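## Second life for the office tower

A retired office desktop is mostly sheet metal, cable and air. Eldana Woldegiorgis, who runs the refurbishing bench at Kaltavo, took in 1,142 of them last year and sent more than 200 back out with nothing new in them except memory.

Access comes first. With the side panel off, the supply leads and drive cables lie over much of what needs checking. 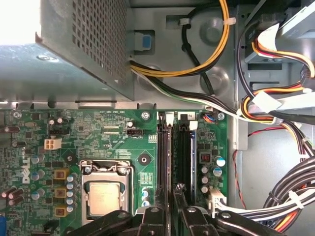
*Power wiring inside a Dell desktop, held to the chassis with white cable ties.*

Factory ties stay on unless a lead has to be replaced. Woldegiorgis has the tower laid on its side, open face up, so the board sits level and parts go straight down. Blue plastic marks the drive latches, and drives are released there without tools. 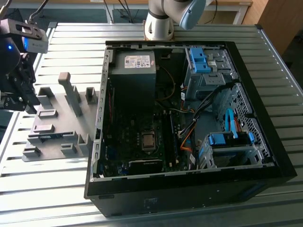 ## Memory

Modules are handled by the edges and kept off the bare bench. The notch is checked against the key in the slot, both latches are opened, and the module is pressed down evenly until they close.
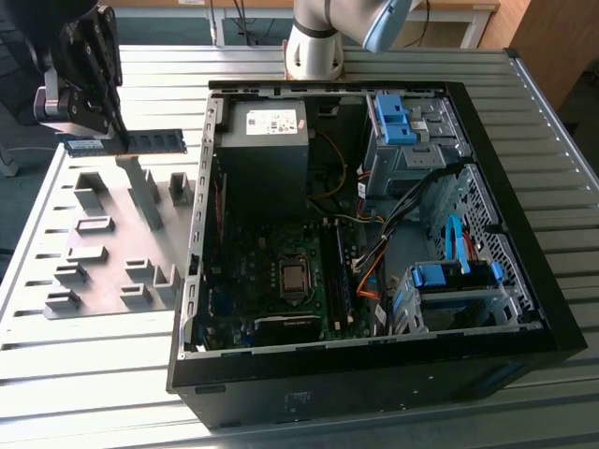
Obsa Mekonnen logs each module by capacity and speed before it goes in. Mixed pairs are allowed at Kaltavo, though a matched pair is preferred. A finished machine gets 10 hours of memory testing, and any error sends it back to the bench - usually for reseating, now and then for a different module.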